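Why Does Foam Board Weigh So Little?

By Zhuoran Guo

Pick up a sheet of foam board from a craft store. It can be as big as a desk, but you can hold it up with two fingers. A sheet of glass that size would be much too heavy for that.

The secret is air. If you look at the cut side of a piece of foam, you will see a lot of tiny bubbles packed close together. Each bubble has a thin wall, and the inside of the bubble is filled with gas. Most of the foam is gas, and only a small part is solid.

How are the bubbles made?

Many foams start out as plastic. The factory warms the plastic until it is soft, then mixes a gas into it. The gas spreads out and makes bubbles, the same way that bubbles puff up bread dough in a warm kitchen. When the plastic cools, it gets hard again and the bubbles are stuck inside.

Some foam begins as little beads. Steam makes the beads swell up and press against each other until they join. If you break a foam cup, you can often see the beads.
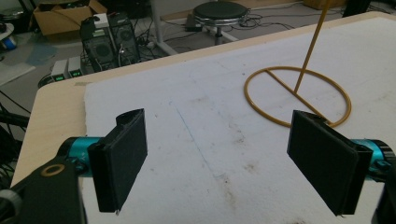 Materials Around Us

Foam board for school projects usually has three layers. There is a sheet of paper on the front, a layer of foam in the middle, and another sheet of paper on the back. The foam by itself would dent and snap easily. The paper is hard to stretch, so it helps the board stay flat when you try to bend it.

Cardboard boxes are made in a similar way. Between the two flat sheets there is a wavy sheet, and the waves leave room for air.

Why does foam keep things warm?

Heat moves slowly through air that can't move around. In foam, the air or other gas is shut inside the bubbles, so heat has a hard time getting across. That is why picnic coolers have foam in their walls. Builders put foam inside the walls of houses too, which helps keep the rooms warm in February and cool in summer.

Does foam float?

Most plastic foam does. It is much lighter than the same amount of water. Surfboards and some life jackets have foam inside them. A kitchen sponge is different. Its holes are open and joined together, so water can run in and fill them.

Try it yourself

You need 2 bowls of water, a piece of foam from some old packaging, and a dry sponge. Put the foam in one bowl and the sponge in the other. Push each one under the water, squeeze the sponge a few times, and let go. Wait 21 minutes. Lift them out and feel which one got heavier.

Words to know

Bubble: a small pocket of gas with a wall around it.
Layer: one sheet of material on top of another.
Solid: something that keeps its own shape.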